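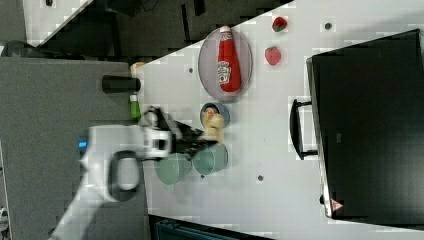

*Ketchup on the oval plate, strawberries to the right of it, and the two pale teal cups side by side.*

In many homes the ketchup has no real address. It stands in the fridge door in the morning, on the worktop at noon, and on Friday evening it is still on the table when everybody has gone to bed. I have lived for many years with a table like this, and for this article I decided to look at it more seriously.

The small shop Grovlow sells tableware for people with little space. Its Okala plates are oval, and I have come to like this shape. A round plate wants the middle of the table for itself. An oval one can lie close to the edge, and a bottle fits on it lengthwise, so the plate becomes a tray when the meal is over. You carry everything away in one go.

Cups are more difficult. In our kitchen we had almost 40 of them, mostly gifts, and we drank from the same 2 every day. The others went into a box under the stairs. I have not opened it yet – perhaps in May.

A white table is honest in a way which is not always pleasant. Every crumb shows, and strawberries laid directly on it can leave a pink mark if you forget them. I wipe it with warm water and a little soap, then with a dry cloth. At Rissanen, where I bought my own table, they advised me the same.

Small bowls I would keep, even the odd ones. They are good for fruit, for stones from olives, or for the little things which have no other place at supper.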